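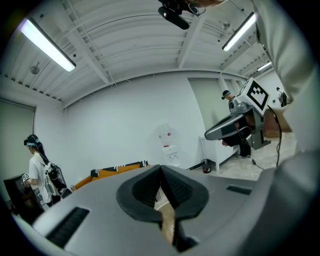 Tube lights under the corrugated white ceiling

Lists > Building Upkeep > Lighting

Posted by Rodrigo Calvo, Jun 30, 2025
2 replies | 0 shares

On the question of swapping ballasts or going straight to LED tubes, I priced both for our unit on Handen Road in May.

> We have old fluorescent fixtures and the ballasts are starting to go.
> Is it worth replacing them one at a time, or should we change
> everything at once? The landlord will pay for parts but not labor.

Change everything at once if you can. Mallov quoted me $765 for parts only, and $2176 with an electrician. Barbieri was $135 cheaper on parts but wanted payment up front, so I passed.

Get the tubes that bypass the ballast. The plug-in kind still depends on the old ballast, and you will be back up the ladder when it fails. Check the sockets too - some of ours were cracked and had to be replaced.

Ask your landlord in writing who handles disposal. The old tubes contain mercury and our regular trash hauler won't take them. Drorneo did, but only boxed.

I still have the wiring sheet if you want a copy.

Rodrigo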